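Fourteen months with the arm at the counter

3/8/18

14 comments
Share this post

I have worked the grab-and-go counter at the Ejigu building in Floltuvville for a long time now, and people keep asking me the same thing when they find out we have a robot there. They want to know if it took my job. The short answer is no, but it took pieces of it, and the pieces that were left got put back together in a different order. I figured I would write it down once and send people the link.

The counter feeds an office building. On a normal day we sell wrapped sandwiches, drinks, fruit, and pastries to people who have a badge and not much time. Before the arm there were four of us on the early shift. Two made food in the back, one ran the register, and one did what we called "front," meaning you put orders on trays, kept the baskets and racks full, and wiped everything down. I did front. Front is a lot of reaching. By the end of a shift my right shoulder was done, and I would drive home with my left hand on the wheel.

The company that runs the counter is called Eluvum. They signed with Gridix to put in an arm for the tray work. We were told in a meeting that lasted as long as a coffee break. There were slides. The slides said "support" a lot. Berhanu Hadgu, who was on register then, asked whether anybody's hours would be cut, and the manager said not in the first year. He wrote that down and the date next to it, which I thought was smart.

I was against it, and I'll say so here. I had been doing front long enough to be good at it and I didn't like the idea of standing next to something that was learning to do the same thing badly.

It did do it badly at first. The early weeks were slow. It would get over a sandwich and stop, or it would pinch the wrap and not the bread, and then you had a sandwich swinging by the plastic. Drinks were worse, since a bottle on its side can roll and a sandwich can't. We lost time every day standing around waiting for the Gridix people to look at a laptop. The line of customers did not care about the laptop.

What changed things was mostly the layout. We used to pile the sandwiches up because a full basket looks good and people buy from a full basket. The arm did much better when things had space around them, so at its station we stopped piling. The same with trays. I used to keep them in a stack at my elbow, and now they get laid out one at a time. You put things where the arm expects them and it does fine. You move something over because it's in the way of your rag, forget to move it back, and you have a problem.

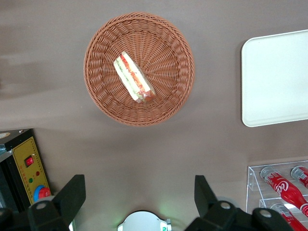 So a big part of my job now is setting up. I come in, I wipe the table, and I put out the food and the drinks. I check that the wrap is sealed flat on every sandwich, because a loose flap gets grabbed. Then I start the first order and watch the first few go through. After that I'm on the customer side of the counter for most of the morning, which I never used to be.

That was the part I didn't expect to have feelings about. When I did front I had my back to people. I knew their orders and I knew their voices, but I was looking at trays. Now I look at faces. Some mornings I like it a lot. Other mornings I would rather have the trays. If you're tired, a tray doesn't ask you how your weekend was.

There was one week last March when we kept a sheet by the register. Every time one of us had to step in and fix something, we made a mark. Out of 823 orders that week we stepped in 159 times. Gridix was happy with that number and we were not. If you have never worked a counter, 159 sounds like a small amount of stepping in. Spread it over a work week and you are never really away from the machine. You can't go in the back and help with the bread. You can't start a conversation you might have to leave. It is like having a pot on the stove all day.

We don't keep the sheet anymore. It is better than it was. I couldn't tell you by how much and I don't trust the people who say they can.

Now for the hours. The manager kept his word for the year, and after that one position on the early shift was not filled when somebody moved away. So there are three of us where there used to be four. No one was let go. I have had arguments about whether that counts. My sister says a job that disappears when a person leaves is still a job that disappeared, and I don't have a good answer for her. The person who would have been hired doesn't work here and doesn't know they don't.

Pay is the other thing. Adanech Gebremichael, who works in the back and has been there longer than any of us, pointed out that we had all learned to restart the arm, clear it, and set up its table, and none of that was in our job descriptions. She put it in writing. It took a while and two meetings, and we got a bump of fifty cents an hour for whoever is trained on it. All three of us are trained on it. It was a small raise but it was hers, she got it for us, and I want that on the record somewhere even if it's only here.

My shoulder is better. I should say that too. I don't think about it on the drive home. I still do plenty of lifting, crates mostly, but the reaching out and back, hundreds of times a shift, is gone and I don't miss it one bit.

What I do miss is being fast. I was really fast. When there was a line out to the elevators I could clear it, and people noticed, and there was some pride in that. The arm goes at one speed. When the line is long it goes at that same speed, and all I can do is pull a few orders over to the register side and do them by hand. Berhanu does this too. We don't ask first. The manager has seen us and hasn't said anything.

The newer people have no opinion about it at all. We had someone cover for two weeks in the winter and she treated it like the dishwasher. She learned the setup in one morning, she learned when to hit stop, and she went on her break on time. I had been carrying around a year of opinions and she just worked next to it. I thought about that for a while.

If your workplace is getting one of these, my advice is to ask about hours in the first meeting and write down what they say. Ask who gets called when it stops and who covers the line until they get there - at our place that was us, and it wasn't on any slide. Ask about training pay before you have the training. And keep a sheet by the register for a week, even if they tell you the system tracks all that. Ours came in handy when Adanech wrote her letter.

I open tomorrow, so that's all for tonight. I'll answer comments over the next few days.

2,974 views
14 comments
Share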